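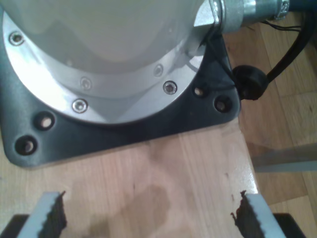
Arm base on its mounting plate, wooden tabletop, gripper fingers in the foreground.

Fumov bench cell: equipment and budget notes

Status: draft for the June purchase round. Maintained by Liya Berhe. Corrections to Khải Đồng.

Scope

Covers what has to be bought to run a second cell at Fliltside to the same pattern as the first. The arm itself is on a separate order and is not costed in this file.

Mounting

The base plate has staggered holes near its corners. Budget for bolts, washers and threaded inserts to suit a wooden top, plus one drilling template. Measure the hole pattern from the plate before ordering — the Teshome drawing is for the older version.

Wooden tops mark and stain. A replacement top from Prerulby is 400 and should be treated as a consumable.

Cabling

The main cable leaves the side of the base and runs down beside the plate. Allow clear space on that side when choosing a table. Spare cable: 86. Clamps come out of the workshop stock.

Gripper

Fingers with serrated black pads. Order 2 spare sets per cell. Pads are quoted with the fingers and cannot be bought alone.

Budget lines (pounds, before tax)

Tabletop: 400
Spare cable: 86
Spare finger sets, both: 700
Bolts and inserts: quote pending

Not included

Delivery, floor fixings, guarding, staff time for setting up.

Open points

Lead time on the fingers is unconfirmed. Khải has asked for a steel top instead of wood — no price yet.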